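Cuaderno de taller, Laboratorio de Materiales Dundero
Entrada: 25/02/2020
Asunto: envejecimiento de juntas de mortero en zonas húmedas

1. Preparación de probetas

Se amasaron las probetas de la serie Belay con la dosificación fijada en enero. El agua se pesó aparte. La densidad aparente del lote es de 1,145 g/cm³, valor inferior al de la serie Sidell, que se conserva como referencia. Temperatura de la sala: 21 °C.

Las probetas 4 y 7 presentan una fisura superficial en la arista. Se mantienen en el ensayo y se anota la incidencia en la ficha.

2. Criterio de limpieza en baños

El protocolo Privusen prescribe la retirada del polvo en seco antes de cualquier lectura de color de la junta. En suelos grises con dibujo de mármol, la lectura se tomará siempre sobre la junta, nunca sobre la pieza.

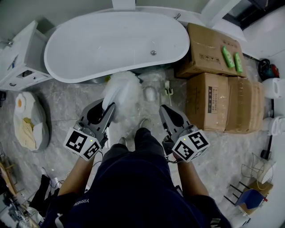
3. Ciclos de humedad

Duración por ciclo: 12 horas. Se prevén más de 200 ciclos antes de la primera rotura a flexión. La cámara pequeña sigue acumulando condensación en la bandeja inferior; conviene vaciarla al cambio de turno.

4. Pendiente

Calibrar la balanza auxiliar.
Solicitar arena normalizada para marzo.
Revisar la etiqueta de la probeta 9, ilegible.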